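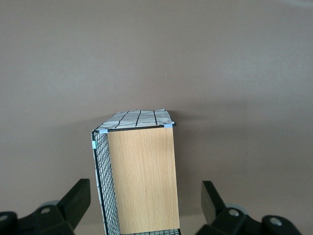 Minutes, shared office + store cupboard meeting, December

Present: Jolien Van Hecke (chair), Jana Ostermann, Veerle Van Dijk, Stijn Verbeke (notes)
Apologies: Lenuța Pană, sent comments by email
Start 14.00

**1. Last minutes**
Agreed. Veerle's name spelt wrong on page 2, Stijn to fix.

**2. Organisers for the shelves**
- Jana brought the Soltby one in. Black wire mesh, white fabric lining with the black grid pattern, wood panel on the front. Stood on end it takes less room than the old boxes.
- Veerle likes the look, worried about the lining. White will show everything, esp. near the ink pads. Can it come out for washing? Jana doesn't know, will look for the label.
- Top flap sags a bit. Jolien not bothered. Stijn thinks it will get worse if people put things on it, and they will.
- Light blue clips at the corners. Stay on or come off? Jana wants to leave them till we've heard from the shop. Left on.
- Lenuța by email: prefers the plain card ones from Drukow, cheaper and you can write on them. Veerle: you can't write on the wood one but could hang a tag off the mesh.
- Long talk about upright or lying flat. Upright for rolls and envelopes, flat for anything small or it all ends up in a heap at the bottom.
- Agreed: try this one until end of January on the middle shelf, then decide. No more bought before then.

Action: Jana, label + email to shop re clips. Veerle, tags.

**3. What goes in it**
Padded envelopes and the wrapping paper rolls. NOT batteries, they stay in the drawer. Jolien asked for string as well, agreed if its on a reel.

**4. Cupboard clear out**
- Bottom shelf still full of Jacobs paperwork. Stijn says most can be shredded, Jolien wants to go thorugh it first. She'll have it done before the holidays.
- Box of 500 labels, wrong size for our printer. Offer to Usumov downstairs, otherwise recycle.
- Veerle found 2 staplers, neither works. Bin.
- Lenuța's email asks who has the step stool. Jana has it, bringing it back.

Action: Jolien, paperwork. Stijn, labels + staplers.

**5. Budget**
45 left for storage this year. Nothing to spend it on till item 2 is settled. Jolien to ask if it carries over.

**6. AOB**
Cupboard key. Please hang it back on the hook, Veerle had to wait half the morning.
Kitchen tea towels, leave for next time, Lenuța wants to be there for it.

Closed 14.45. Next one in January, Jolien to send round dates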